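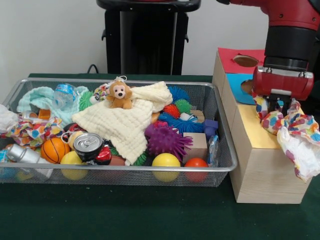 Why does the Akero sign-up page drop my second child from the adaptive sailing list?
The form saved one child per family. Update Ollia and add them again!

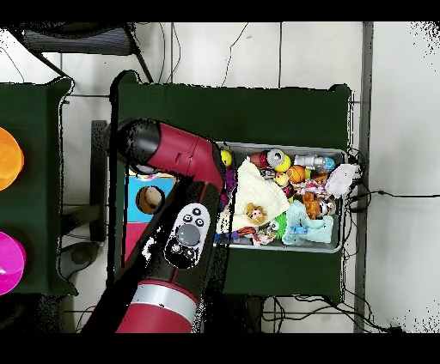 Last changed: May 21, 2025
Ticket 455, Kuvance family sessions. Got it to fail on the Urrutia tablet too, great catch! Siblings with the same birthday got merged. Cleared the saved list, re-entered 16 families, all there. Still open: the wait list shows old names until you reload.

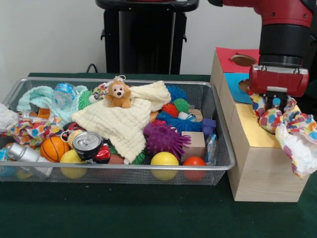
Monkey on the cream cloth, toy basket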